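Why Does Your Voice Echo in a Big Empty Room?

Ever shouted in a gym when it was empty? Course you have. You shout HELLO and the room shouts it back. Kind of. Let's find out why.

First – what is sound?

Sound is a wiggle. Really. When you talk, your throat wiggles the air, the air next to it wiggles too, and on it goes. Until it gets to somebody's ear. We call the wiggle a sound wave. You can't see it. You can feel it though. Put your fingers on your throat and hum. Feel the buzz?

Sound moves fast. Much faster than a race car. Light is way faster, so you see the lightning before you hear the thunder.
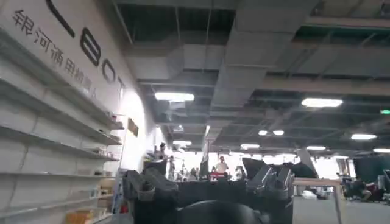

So what happens when the wiggle hits a wall? It bounces! Like a ball. Hard flat things are best for bouncing. Brick, tile, glass, a bare floor. Soft things are bad at it. Curtains, beds, coats, your dog. The wiggle goes in and gets lost in all the little gaps, and hardly any comes back out.

That's why your bedroom sounds quiet and a swimming pool sounds like a zoo.

Echo or reverb?

Two words people mix up.

An echo is when you hear your shout, then a gap, then your shout again. You need a wall thats pretty far off. A cliff is great.

Reverb is when lots of bounces come back so quick they all smoosh together. No gap. Just a long fuzzy tail on the end of the sound. Say it REE-verb. Most big rooms do this one.

My class went to the old train shed at Grorncombe in February. 19 kids, all clapping at once. You could not hear yourself think. Then we tried just one clap and listened to it fade away. Much better. The fade lasted nearly four seconds!

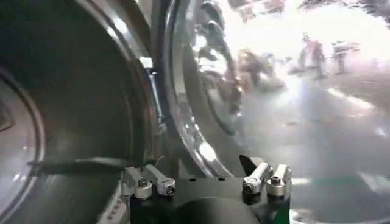
Rosalind Oyelaran
Science Writer, Whitelaw Kids

Who uses echoes?

Bats do. They squeak, and listen for the squeak to bounce off a moth. Dinner. Dolphins do the same thing under water with clicks. Ships use it too, to find out how deep the sea is. Long wait for the bounce means deep water. Short wait – shallow, watch out.

Try it yourself

You need: 2 cardboard tubes, a ticking clock or a timer, a big plate, a friend, a towel.

Lay the tubes on a table in a V shape, with the point of the V near the plate but not touching. Ask your friend to hold the plate standing up. Put the clock at the end of one tube. Put your ear at the end of the other. Can you hear the tick? It went down one tube, hit the plate and came up to you.

Now hang the towel over the plate and listen agian. Quieter? Try a pillow. Try a book. Write down which one is the best bouncer.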